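**Week 6 notes: why we randomize the camera pose**

OK, picking up where we stopped! Last time I trained a grasping policy in Onier (our simulator) with the camera bolted in one spot, and it looked great until I nudged that camera. Then it fell apart. So this week we tilt everything, on purpose.

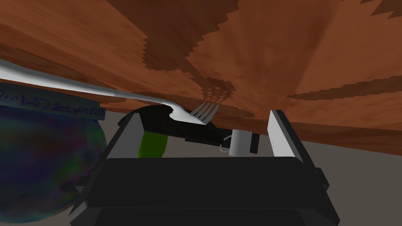 The recipe is pretty simple. Every episode, Moffat (the script in your repo) picks a new camera roll and pitch, shuffles the tableware, and moves the light. I ran 700 training episodes that way and kept 246 back for testing. Please don't peek at the test ones while you tune, I mean it.

Roll is the one that surprised me. I let it go as far as 90 degrees, which felt silly, but the smaller range did worse on Fonel, our two-arm kitchen task.

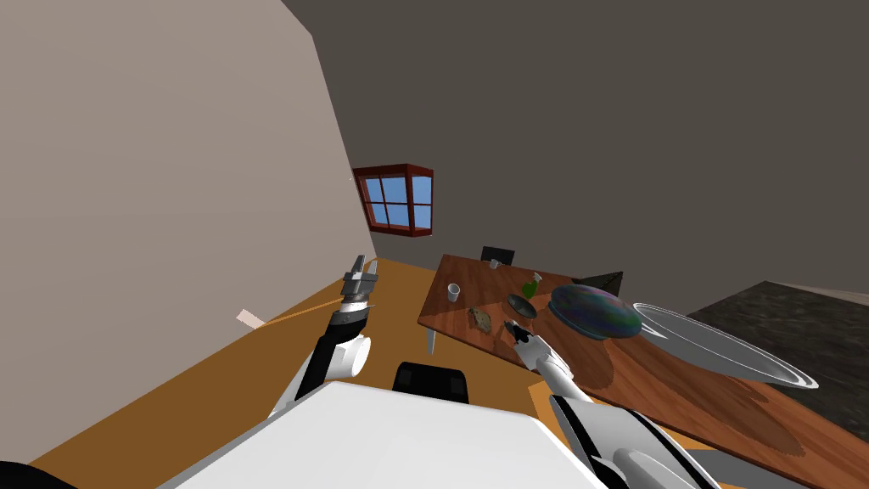
Shadows are the other headache. Ours come out blocky at the low setting, and a policy can learn to chase the shadow if you let it (mine did!). Try a batch of 16 with shadows off, then on, and compare the attention maps. Save both runs, we'll need them for the Zondamitz homework. 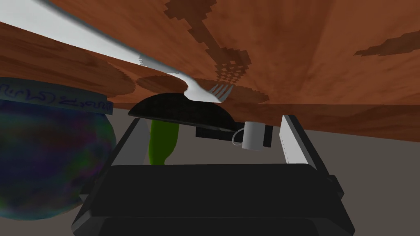 *Wrist view, Onier: fork, dark dish and green bottle beyond the fingers, with blocky shadows on the wood.*

Read section 2 of the Moffat readme before lab.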